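How to run the whiteboard station at an open day

Set the table so that visitors can stand on the two long sides. Lay the backing board on the table first, then the whiteboard on top, tray towards the operator. Wipe it before each group. Run both gripper cables back past the wrists and check that neither catches on the tray when the arms are raised.

Ingvild Fjeld gives the talk while Zaid Twal operates. Keep each demonstration to 90 seconds. Start with the grippers held over the board, open and close each one, then move out to the frame and back.

Whiteboard and hand-held grippers, Okedby 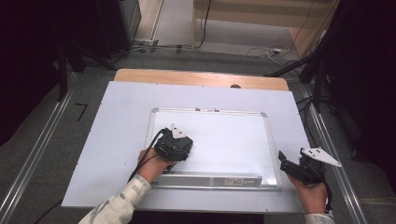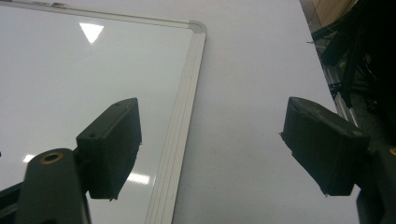
Let visitors try one gripper at a time. Stop the recording before handing over and start a new file for each person. The Koivisto logger stops at 1000 files, so clear it at lunch. Spare finger pads are in drawer 2.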